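Jallirlow Pipe Notes - Frequently Asked Questions

I get a lot of the same emails, so I finally put the answers in one place. I've been smoking and writing up pipe tobacco for a good while now, and I answer everything myself, which explains why I'm slow in February when I'm catching up on the winter reviews.

Who writes the reviews?

Me, Hjalti Gunnlaugsson. My friend Heiðrún Egilsson smokes a bowl or two of most blends as well, and when we disagree I put her notes under mine. She likes Virginias a lot more than I do, so if you're a Virginia person you may want to skip straight to her part!

How many bowls do you smoke before you write anything?

At least six, in three different pipes. I used to do it off two bowls and I got Stilley Dark Flake completely wrong that way (I called it flat, and then I let it dry properly and it was all stewed plums and toast). That review has been rewritten and the old one is still there underneath it.

Which pipes do you use?

A Backlund billiard for English blends, a cob for anything with a topping, and a small bent apple for flakes. The cob gets replaced when it starts tasting like the last thing I put in it.

What does the score mean?

It's out of 100 and it's only my opinion. Anything over 78 is something I'd buy again with my own money. The lowest I've given so far is 62, to a cherry aromatic that bit my tongue for two days, and I got more mail about that one than about anything else on the site. Some of you really love that blend. Fair enough.

Do companies send you free tobacco?

Once in a while. If a tin was sent to me, the first line of the review says so. Most of what I review I bought, and there are over 600 tins in the cellar list now, so I'm not short of things to open.

How dry should my tobacco be?

Drier than it comes out of the tin, nearly always. Take a pinch, squeeze it, let go. If it stays in a clump, leave it out on a plate for a half hour and try again. Flakes can take an hour or more if you smoke them folded. I rub mine out most of the time - less romantic, but it stays lit.

Why does my pipe gurgle?

Usually the tobacco is damp or you're puffing too fast, and often it's both. Run a pipe cleaner down the stem while you're smoking and slow down a little. If it still gurgles with dry tobacco and a slow pace, the pipe may just be drilled badly. I have one like that and I only keep it for the color.

Can I cellar aromatics?

You can, they just don't change much. I've opened a five-year-old jar of Madari Vanilla next to a fresh one and couldn't tell you which was which. Virginias and Virginia/Perique blends are where your patience pays off. Use canning jars with new lids, fill them close to the top, and put a date on them.

Do you eat before a tasting?

Yes, something plain, a couple of hours ahead. A strong Burley on an empty stomach is a rotten way to spend an evening. I stay away from ketchup, hot sauce and vinegar that day, they hang around on my tongue and everything comes out sour.

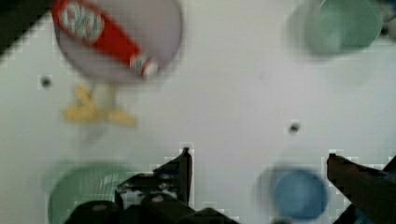

Ketchup bottle or something like it, on the plate.

What should I drink with a pipe?

Water first, always. After that I like black tea with Latakia blends, and coffee with Burley if it's still morning. Heiðrún drinks ginger ale with everything and says it keeps her mouth from drying out.

Will you review cigars?

Probably not. I enjoy one now and then, but I don't know enough about wrappers and fillers to be any use to you.

Can I suggest a blend?

Please do! Send me the name and the cut, and tell me what you thought of it. I can't accept samples from readers, so please don't mail me any.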